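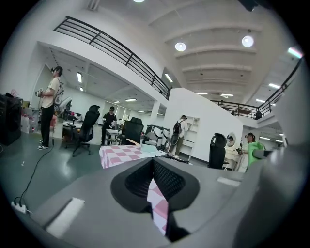

Solange Delorme wrote back at 9:40 that the invoices were still going out twice, and that turning off the reminder rule in Skedeck had made no difference.

Status: open
Priority: raised from normal to high
Product: Skedeck billing, with the Gekatent mail add-on

Checked the outgoing log. Each invoice has two send entries, 8 seconds apart, with the same invoice number. The first comes from Skedeck. The second comes from the add-on, which has its own copy of the customer list and was set to "send on create."

Asked Solange whether anyone had reinstalled Gekatent in August. She said yes, after the password reset. A reinstall puts that setting back to its default.

Steps taken:
Set "send on create" to off in the add-on.
Cleared the mail queue, 200 messages waiting.
Restarted the sync job. It stopped at 2,000 records with a timeout.
Raised the timeout to 5 minutes and ran it again. Finished with no errors.

Sent a test invoice to the Pinadetti account. One copy received, one entry in the log.

Marina Kalogeropoulos asked if customers who paid both copies will show a credit. They will, but only after the nightly posting. Refunds have to be entered by hand under Payments.

Leaving this open until the next billing run. Solange to confirm.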